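Last updated: June

4.3 Setting up the two-arm task in Clurkix

By now you should have both arms homed and both wrist cameras showing up in the device list. If one of them is missing, please go back to section 4.2 first – the planner will start without it, but you'll spend a long afternoon wondering why one side keeps hesitating.

1. Open Clurkix and choose New Task, then Two Arms, Shared Table.

2. Load the profile called envelope_201. Darius Ilie built it for string-and-button envelopes, and it's a friendly place to begin even if you plan to handle something else later on.

3. Set the planner rate to 60 Hz and leave the smoothing at 13. You're welcome to play with both once you've had a clean run or two.

4. In the Perception tab, click Segment and wait for the colored outlines to settle. Click the envelope you want to work on and mark it as Target. Mark everything else on the table as Keep Clear, including any second envelope.

5. Turn on Mutual Avoidance, so that each arm plans around the other one.

CAUTION: Keep your hands outside the enclosure whenever the status bar says Armed, even if both arms are standing still.

6. Press Preview and compare the planned approach with your own table. The target should be between the two grippers.
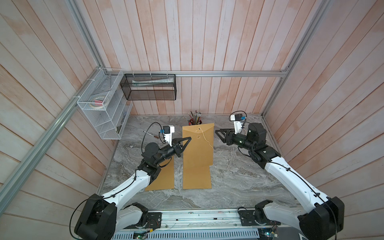

Figure 4-3. Grippers on either side of the upright envelope.

Note: The string is thin, and the segmenter sometimes drops the loose end. If that happens, switch on Fine Lines and click Segment again.

7. When you're happy with the preview, press Run and keep the stop button within reach. If the planner quits with error 737, the two paths overlap – go back to step 5 and check the setting.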